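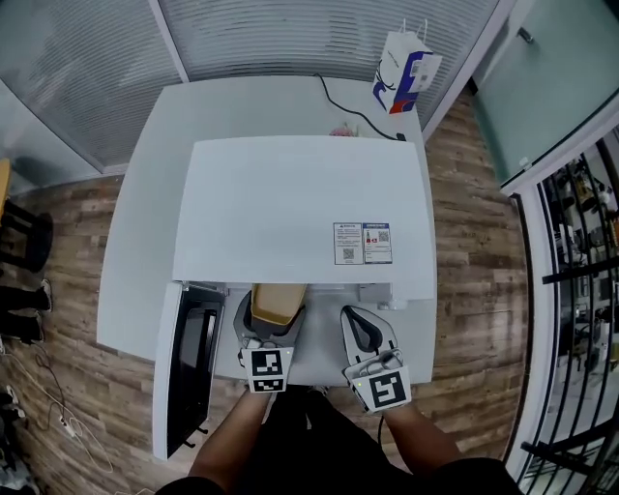

Chia-hao Kwan
Jun 11, 2019

Okay, office microwave thread. I've been asked the same questions by enough people on our floor at Durkgate that I'm putting the answers in one place.

1/ Take your food out of the outer box first if it has one. Printed cardboard sleeves don't belong in there while it's running. If the tray is marked microwave safe, the tray can stay.

2/ Peel back a corner of the film or poke it with a fork. A sealed tray will burst and then you get to clean it.

3/ Metal is out. That includes foil lids, takeout boxes with a wire handle, and the twist tie on a bread bag. We lost the last microwave to a twist tie in October.

4/ If you only remember one thing from this thread: half power for longer. Full power on a block of frozen rice gives you hot edges and ice in the middle. I do 60 percent, stop halfway, break it up, put it back.

5/ Stir, then let it stand a minute with the door shut. The heat keeps moving after the beep. Soup especially.

6/ Cover anything with tomato in it. A paper towel is fine. A plate turned upside down is better and you can wash it.

7/ Cleaning. Bowl of water, slice of lemon, wooden spoon in the bowl so it doesn't boil over. Run it three minutes, leave the door closed for five, wipe. No scrubbing. Spray cleaner goes on the cloth and never straight into the vents.

8/ The door glass gets missed every time. Open it all the way and wipe both sides, then the seal around the opening. Most of the smell people complain about is in the seal.

9/ Please don't stack things on top. I know it's flat and it looks like a shelf. It needs air, and last month I moved a pile of Tolik catalogs off it that were warm on the bottom.

10/ Same goes for the back. Leave a hand's width behind it.

11/ Someone asked if the kettle can share its outlet. No. Both at once trips the breaker and the Carrilho people next door lose their lights too. Use the outlet by the sink for the kettle.

12/ If you hear one beep and it stops, the door isn't latched. Push on the right side until it clicks. It isn't broken. I've had two repair requests for this already.

13/ Leftovers: I go until it's steaming all the way through. If you have a food thermometer you can check the middle, there's one in the second drawer with the can opener.

14/ Replying to a couple of you at once: yes, you can do a potato. Prick it all over, turn it once. And no, please don't do eggs in the shell.

15/ Fish is allowed. Open the window after.

16/ Paper towels are under the sink. If you finish the roll, the new ones are on the shelf above the coats.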